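Renting a Storage Unit at Murkiton: Common Questions

By Kumiko Honda
Mar 6, 2023
2 min read

What sizes do you have?
Units run from a small locker to a full garage bay. There are 106 units on the Floltness Road site, all on the ground floor. If you're moving out of a one-bedroom apartment, a mid-size unit is usually enough.

How long do I have to rent for?
The minimum is two weeks. After that you pay month to month, and we ask for 17 days' notice before you leave.

Can I get in at night?
The gate opens at 6 a.m. and closes at 10 p.m. Late access can be added to your account – ask at the office.

Do I need my own lock?
Yes. Bring a disc lock or buy one from us. Combination locks are not accepted.

What can't I store?
Food, fuel, paint thinner, live plants and animals. Propane tanks have to be removed from grills before they come through the gate. Car batteries are fine if they are still in the car.

Are the units heated?
Only the ones in the Kelell building. The others stay dry but get cold in February, so pick a heated unit for instruments, records or photographs.

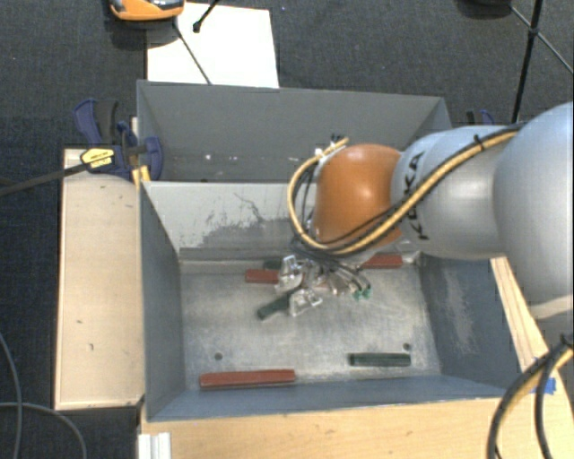 Is my stuff insured?
Not by us. Many renter's policies cover items in storage, so check yours first. If it doesn't, we can give you a form for a separate policy when you sign.

What happens if I pay late?
There is a five-day grace period. After that a late fee is added and your gate code stops working until the balance is paid.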